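Saving up for laundry grippers: what to put in the budget

If you've been eyeing up a pair of hand-held grippers so you can start showing a folding robot how your household does things, brilliant, it's such a fun project! But do the sums before you order. I went through mine with a pencil and a pot of tea and the total moved quite a bit.

Price the pair. Fellik sells its gripper singly at £179, so double that straight away. For clothes and bedding you want one in each hand.

Put £40 aside for spare finger pads. The Prerker ones are sold in packs and cost less than having them fitted (it's a five-minute job with a small screwdriver).

Check the opening width against your bulkiest thing, winter padding included. Tea towels will flatter any gripper.

Ask about hire. Jireš does a weekend rate of roughly £90 for a pair with the case, and takes it off the price if you go on to buy. I love this!

Leave room on the shelf. The Zernomska charging stand is nice and sturdy but wider than it looks online, so measure first.

Don't buy the robot yet. Spend a month on the hand tools, see which jobs you'd really pass over, then choose an arm to suit.
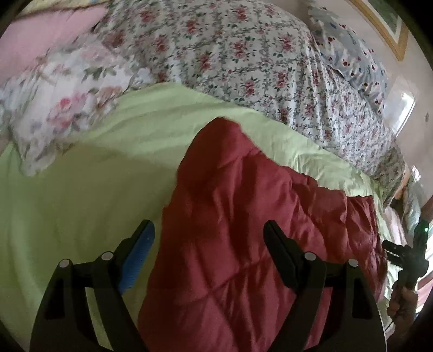
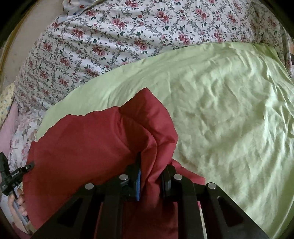
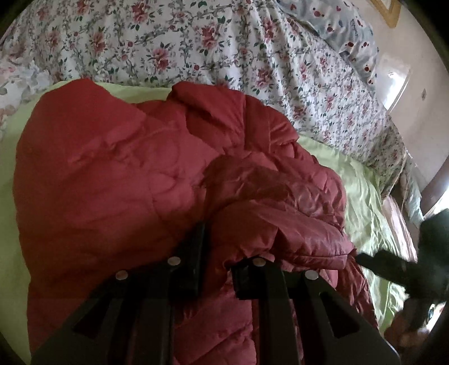 LAUNDRY & BEDROOM

Red fabric on a pale green sheet, with black grippers at work. A bed is a cracking place to try out a pair before you pay for them, as you get thick stuff and thin stuff in one spot. Have a go at picking up the top layer and leaving the sheet where it is. Try a seam, then a plain bit, then a corner, and jot down which ones gave you trouble.

Take the list with you when you go to buy. Mine had 7 things on it, and the last was "are the pads sold separately?"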